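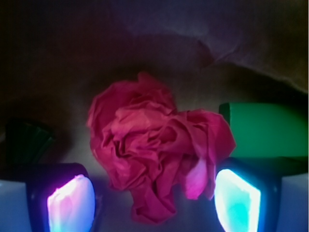 Bench tips: trying out grippers before you believe the brochure

Every gripper sold to home workshops can pick up a wooden block. I have yet to see a sales page where it couldn't. What I want to know is how it does on tissue paper, a sponge, a bread bag, a roll of tape with the end hanging off. These are the tips I'd give anyone with two or three grippers on loan and a return window running out.

Start with tissue, and crumple it first

A flat sheet is a different test and mostly a test of your patience. Crumple one sheet into a loose wad and leave the folds sticking out. Hard fingers tend to squash it and then report a fine grip. Soft pads are supposed to do better, and sometimes they do. Use colored tissue on a pale surface so you can see where the edges are. White on white makes every camera look bad and tells you nothing about the gripper.

Use a fresh sheet for each gripper. Once a wad has been squeezed 30 times it is a hard little ball, and whatever goes last gets an easy ride. I made this mistake with the Temel and spent a week thinking it was good.

Don't be dazzled by lit pads

Glowing finger pads look wonderful in a dim room. The question is what the light does for you. Sometimes it is part of how the pad senses contact, and then fine, you need it. Sometimes it is decoration with a price attached. Ask the seller which, and ask for the answer in writing.

Either way, the light lands on whatever you're holding. Colored light on colored paper can throw off any camera setting that sorts by color. Run the same pick with the room lights on and then with them off. If the results are far apart, write both down. The Skasel sheet gives a single figure and doesn't say what the lighting was, so I don't put much weight on it.

Leave some clutter out

A clean bench flatters everything. Lay a bottle or a tube on its side near the target, close enough that a careless finger would bump it. Hang an old dark cloth behind, folds and all. Plenty of wrist cameras that behave nicely against a plain wall get muddled by a shadow in a fold.

Keep the clutter in the same spots for each gripper. Masking tape marks on the bench are good enough.

Decide what a pick is before you start

Avurance claims 97 percent on "delicate household items." I couldn't find out what they counted. Does a corner of tissue pinched for half a second go in as a success? My own rule is plain: up, held while I count to five, down again without a tear. Anything else is a miss, including the ones that were nearly lovely.

Write the rule on a card and prop it by the bench. After an hour you will want to bend it.

Turn the wrist

Try every object straight on, then with the gripper turned 90 degrees. Crumpled paper usually has a fat end and a twisted end, and a gripper that handles one may slide right off the other. I skipped this with the Cozma and had to do the whole set again.

Clean the pads

Tissue sheds lint, and lint on a soft pad changes the grip. Wipe with a barely damp cloth between sets and let the pads dry. Check the manual before using alcohol - some pad coatings go cloudy and stay that way.

Is the dear one worth it?

The one I was lent costs 627 dollars without the arm. For tissue and bread bags it had better be a lot gentler than two strips of foam glued to a cheap pair of fingers. I'd try the foam first. Cut it a little larger than the finger, use double-sided tape so you can peel it off, and run the same card of tests. If the foam gets close, send the other one back while you still can, and keep the box until you've decided.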